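Ourania Athanasiadis plans equipment purchases at Wakurell, and her request for February lists a second cell for desktop computer assembly. The arms are the easy line to fill in, she says. "Fixtures get left out. Each part needs its own pocket, and we reprint when a part changes."

She budgets 2,205 per cell for fixtures and spare fingers, with up to 35 hours of setup. 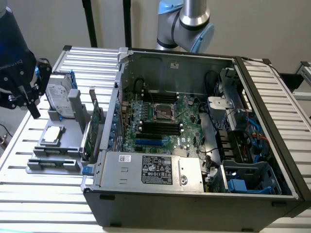 Memory modules and drives set the tolerances, and a processor pocket takes the longest to get right. "I would buy two grippers before I bought a better table," she says – a view her colleague Ihor Nechyporuk does not share. He wants the Merker quote reopened first.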